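Channel ident
From the Tudard motion design wiki

A channel ident (short for "identification," and some people still say "station ID") is the little piece of animation a TV channel plays between programs to tell you what you're watching. I've been making them, on and off, for most of my working life, so this entry is going to be a bit more personal than the one on codecs. Fix whatever you disagree with!

Idents usually run somewhere between a few seconds and half a minute. Mine have mostly been short. The shortest kind is often called a sting, and it gives you just enough time to get a logo on, let it do one thing, and get it off again. The longer kind needs a bit of a story, or at least a camera move that's worth sitting through.

Contents
1 What goes into one
2 The Vakia package
3 Sound
4 Rendering
5 Delivery and versions
6 See also

What goes into one

Every ident I've worked on has started with the logo and worked backward. You have a final frame (the "lockup," where the logo sits still and can be read) and you have to invent a reason for everything to end up there. Paper unfolds, ink spreads, a flock of something lands in the right place. I animate the lockup first and then run it backward to see what it wants to do, a trick I learned from Kyu-ri Jin when we shared a desk at Zesov. She'd blow the logo apart in every direction, pick the nicest explosion, flip it, and then spend a week hiding the fact that it was a flipped explosion. The giveaway is always the easing. Things that fall apart speed up at the wrong moment when you reverse them, so you have to go in and redraw the curves by hand.

Color comes next for me, though plenty of designers do it first. A channel will generally hand you a brand book with the exact values, and then you light the thing in 3D and none of the values match any more. You can fight with the lights or you can cheat it in the composite. I cheat it in the composite.

The Vakia package

I get asked about this one a lot, so I may as well put it in here. Vakia was a small movie channel that wanted seven idents, one for each night of the week, all built from the same folded ribbon. Shahzad Gilani directed and I did most of the animation. The ribbon became a road on one night, a river on another, and on Tuesday (my favorite, and I'll defend it to anyone) it was a strip of film that tied itself in a bow and then slid loose.

We drew 116 boards for the whole set and threw most of them out. Some of those were lovely. There was one with a lighthouse that I still think about, but it took too long to get to the logo, and the channel wanted the name readable early because people were flipping past. That's a very common note, by the way. If you're new to this, expect it on your first round of feedback and leave yourself room.

The ribbon itself was a simple strip with a bend running down a curve, plus a second, much finer layer of wobble on top so it didn't look like plastic. Shahzad wanted it to feel like heavy cloth. We tried real cloth simulation for a while and it looked gorgeous and did exactly as it pleased, and you can't have that when the thing has to spell a word at the end. So the simulation went and the hand-keyed version stayed.

Sound

Please bring the composer in early. On Vakia we had a rough track before we had finished boards, and it made everything easier, since I could hang the big moves on the beats. On a later job called Marwat the music came last, and I ended up retiming almost every shot. The final hit (people call it the button) should land with the lockup or a frame or two after it. A hit that comes before the picture feels like a mistake even to viewers who couldn't tell you what's bothering them.

Also worth saying: do one pass with the sound off. Lots of people watch TV with the sound off, in bars and waiting rooms and so on, and the ident has to work for them too.

Rendering

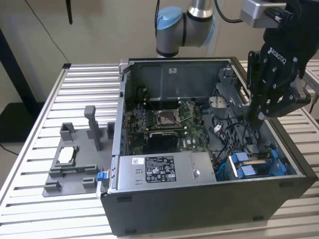

Motion blur and soft reflections are what eat the time. On the ribbon job we rendered at 200 samples for tests and 1000 for finals, and the finals were still a little grainy in the dark folds, so we cleaned those up afterward with a light denoise. Go easy on that. Heavy denoising makes fine texture crawl from frame to frame, and it's much more obvious on a big screen than it is on your monitor.

Render in separate passes if you possibly can. I keep the logo on its own pass, always, with its own matte, because the logo is the part that gets changed after everybody has signed off. I also keep shadows separate. It's more files to look after, but being able to lift one shadow without touching the rest has saved me a good few nights.

Delivery and versions

The same ident will be wanted clean, with text, without text, with a "coming up next" panel, and often in a holiday version with snow on it. Plan the empty space for that panel while you're still at the board stage. We didn't on Marwat, and the panel ended up sitting right on top of the nicest part of the move.

Check title-safe margins on every version, and name your files so that somebody else could find the right one.

See also
Bumper
Lower third
Lockup
End card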